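沙发上的第三轮

格雷斯利(Gresley)公司寄来的两套夹爪在茶几底下放了三天,我才抽出空来试。任务书只有一页:把零食从沙发上一件一件夹进纸箱,左右手各一只,对比新旧两种指垫,每种指垫跑 251 次,记下掉落和夹扁的次数。

我在客厅里试。妻子把茶杯端走,坐到餐桌那边去改作业。
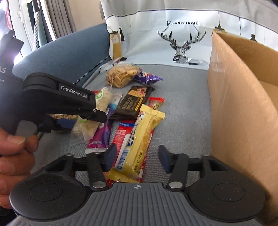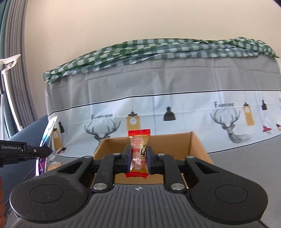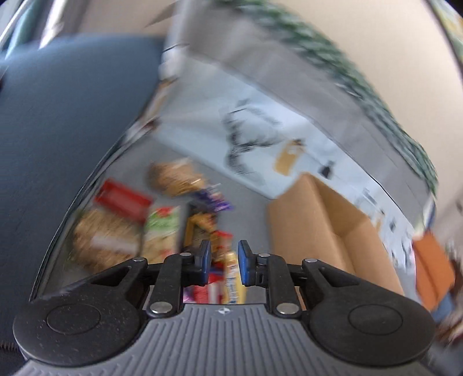 一、旧指垫

旧指垫硬,合上的时候手柄会轻轻顶一下掌心。夹巧克力没有问题,夹饼干就要留神,力气大半分,袋子里就响。

前三十次我都在找手感。人的手指碰到塑料袋,不用想就知道该停在哪里,隔着一套连杆,这件事要重新学。我试着只看指尖,不看手。后来又试着只看袋子。第二种办法好一些。

“你在跟谁较劲?”妻子问。

“跟一袋饼干。”

她低头接着改。窗外有人在倒车,倒了三次才停进去。

旧指垫掉了 69 次。多数掉在同一个地方,就是过纸箱边沿的那一下。手腕要抬高,还要往里转,袋子的封口从指垫边上滑出去,有时落在箱里,有时落在箱外。任务书没有写落在箱里的算不算掉。我给项目组发消息,他们过了半小时回复:算。

我把前面几行改了过来。

二、新指垫

新指垫是特拉沃夫(Travov)做的,软一些,据说能用 3000 次。换垫子要拧四颗螺丝,有一颗滚到沙发缝里,我用手机照着找了很久,最后是在拖鞋里找到的。

软垫子的好处很快就看出来了。小包装的封口捏上去不滑,竖着提起来也不打转。坏处是松得慢。我已经张开手柄,袋子还贴在一边的垫子上,要抖一下才下去。表格里没有“抖”这一栏,我在备注里写了一个“抖”字,写到后来只画一个点。

跑到一半,左手开始发酸。两只夹爪一样重,可右手是惯用的手,左手不是。我停下来喝水,妻子过来站了一会儿,拿起左边那只。

“怎么用?”

“捏就行。”

她捏了两下,对着一包夹心饼干伸过去,夹住,提起来,放进纸箱,没有犹豫。又夹了一包。我站在旁边看她的手腕,过箱沿的时候她不抬高,也不转,而是整个胳膊往前送,让袋子平着过去。

“你以前用过?”

“夹过馒头。”她说,“蒸笼里的,一锅接一锅,夹子比这个难用。”

她在食堂干过两年,那时候我们还不认识。这件事我知道,但没听她说过夹馒头。

三、补跑

照理说,两种指垫应该用同一种手法。我用抬手腕的办法跑了旧的,后半段又学了她平送的办法跑新的,数据就不能放在一起比。我把这一点写进备注,项目组回复得很快:旧的重跑。

我又把垫子换回去,这次把螺丝放在碗里。

妻子作业改完了,没有回房间,坐在沙发扶手上看我夹。过了一会儿她说胳膊再低一点。我低了一点。封口擦着箱沿过去,没有掉。

“这包算不算?”她问。

“算什么?”

“算夹得好。”

表格里也没有这一栏。我把袋子从纸箱里拿出来,放回沙发上,接着跑下一次。

到晚饭的时候还剩一小半。有一包薯片已经夹碎了,她倒进盘子里,我们站着吃完,从抽屉里另找了一包顶上。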